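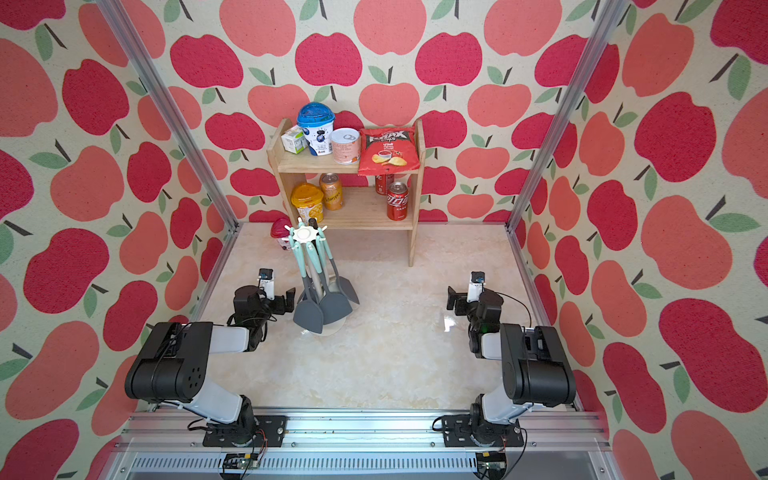

Brake Wear and the Second Stint at Trolladville

Drullex arrived at Trolladville in June with a revised front brake duct on both cars. The inlet is 18 percent smaller than the one used at Jotcombe. The change cuts drag on the straights and lets the discs run hotter in traffic.

Talebi kept its older, larger duct. Over one lap the team gave away speed into Turn 1. Over the race distance of 144 laps the cost was harder to find. Its drivers braked at the same marker from the first stint to the last, while both Drullex cars were lifting early by the middle of the second.

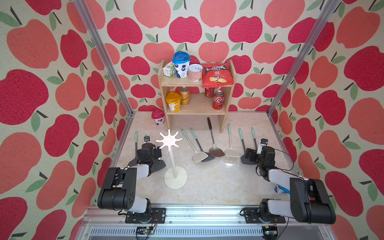 Apple-print wall panels and a two-tier wooden shelf.

Disc temperature explains most of the gap. Carbon wears slowly until it passes a threshold, then oxidizes quickly. Drullex put its target peak at roughly 1,000 degrees Celsius, with a floor of 500 at the end of the back straight. Following another car closely, the front discs stayed above target for most of a lap. The pit wall told both drivers to drop back and move off line on the straights, and each lost a place during the stops.

A larger inlet can be fitted between practice and qualifying under the series rules, but not after. Drullex has two duct sizes available for the next round, where the braking zones are shorter and the straights leave less time for cooling.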